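FTX 214 Textile Care and Testing
Handout 6: Moisture regain and absorbency in terry fabrics
Kulsoom Soomro
2018-04-09

1. Regain and content

Moisture regain is the mass of water in a specimen divided by its oven-dry mass, times 100. Moisture content uses the conditioned mass as the divisor and is always the lower figure. Mill sheets from Weken quote regain; the older Fluvdale sheets quote content. Check the heading before comparing them.

Worked case: a terry specimen has an oven-dry mass of 1,150 g and holds 77 g of water after conditioning.
Regain = 77 / 1,150 × 100 = 6.7 percent
Content = 77 / 1,227 × 100 = 6.3 percent

2. Pile and liquid uptake

Regain describes water vapor taken up by the fiber. Liquid uptake in terry depends mostly on the space between and within the loops. Two fabrics with the same regain can differ widely in uptake if loop height or twist differs. Low-twist pile wets faster but sheds more lint.
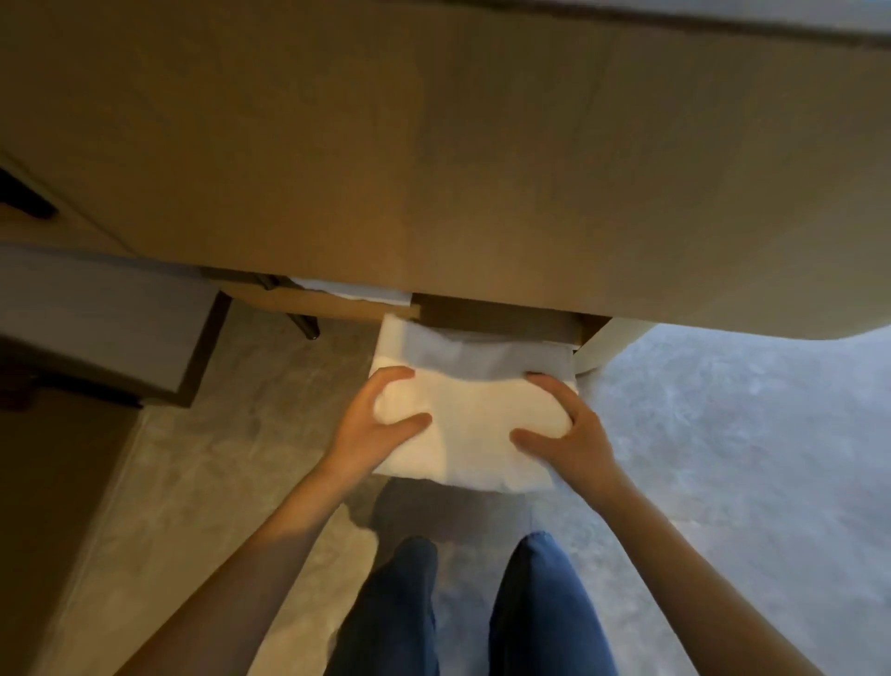

Fig. 6.1. White towel, folded.

Folding changes the drying rate. Inner layers lose water only by diffusion through the outer ones, so a folded article reaches equilibrium later than a single layer. Specimens are conditioned flat – never stacked – and weighed until two successive readings agree.

3. Finishes

Silicone softeners coat the loops and delay wetting. The effect weakens with laundering. For the Gondal and Cumdale samples, record sink time as received and again after 20 wash cycles. Report both values.

Reading for June: chapter on capillary flow, sections 2 and 3 only.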